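Week 3: What survey textbooks do with trade

Handout for first years. Read before the seminar, and bring your copy of the Killham chapter with your own marks on it.

Most of you met world history through a large survey textbook, and most of those books handle long-distance trade in the same way. There is a map with arrows. There is a box listing goods. Then a paragraph says that ideas travelled along with the goods, and the chapter moves on. I would like you to be suspicious of all three.

The arrows

An arrow on a map suggests that somebody set out at one end and arrived at the other. Very few traders did. Goods changed hands many times over short stretches, and the people at either end often had little notion of each other. The map in Killham has 30 arrows, all the same thickness. Does that mean the same amount of stuff went along each of them? The chapter doesn't say, and I doubt its author could have. Look for the source note under the map. It sends you to an older atlas, which gives no source at all.

The lists of goods

Lists favour what survives and what was taxed. Pepper, silk and silver left records because officials cared about them. Grain, salt fish, rope and cheap cloth probably filled most of the holds, but they come up far less in what we teach. When a book tells you that a port "dealt in luxuries", ask who wrote the document behind that claim and what they were paid to notice.

The Lukáč reader is better on this, though not as good as its introduction thinks. It prints 71 short extracts on trade, and only 5 of them come from anyone who handled goods for a living. The rest are by travellers, clerics and court writers. Some of these are lively to read. Lively writing is not evidence of a large trade, and a traveller who calls a market the greatest in the world has usually seen three.

"Ideas travelled too"

Perhaps they did, but how? A claim of this kind needs a person, a text or an object that can be placed in both locations at plausible dates. Similar pots in two towns may mean contact. They may also mean that two sets of potters had similar clay and similar problems. The Fekov essay treats likeness as proof on nearly every page. Mark each place where this happens and see what is left of the argument when you take those places out.

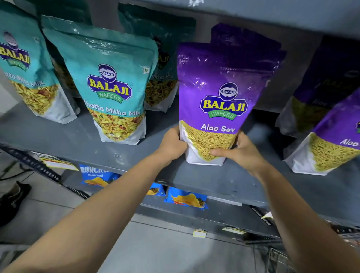
Department of History, World History Survey Group

For the seminar

Write one side of A4 on a single trade claim from the Killham chapter. Quote it exactly. Say what sort of evidence would be needed to support it, then say what evidence the chapter gives. If the second is a good deal smaller than the first, don't try to rescue the author.

Please don't use the Stiltasia website as a source. Its timelines look tidy, but they were copied from two survey textbooks, one of which has since corrected its dates. You may use it to find the names of ports and then look those up properly.

The reading list given out in September had the wrong page numbers for Lukáč. You need extracts 3 to 30, and you can skip the editor's comments between them until you have formed a view of your own.

Handout revised 16 October 2025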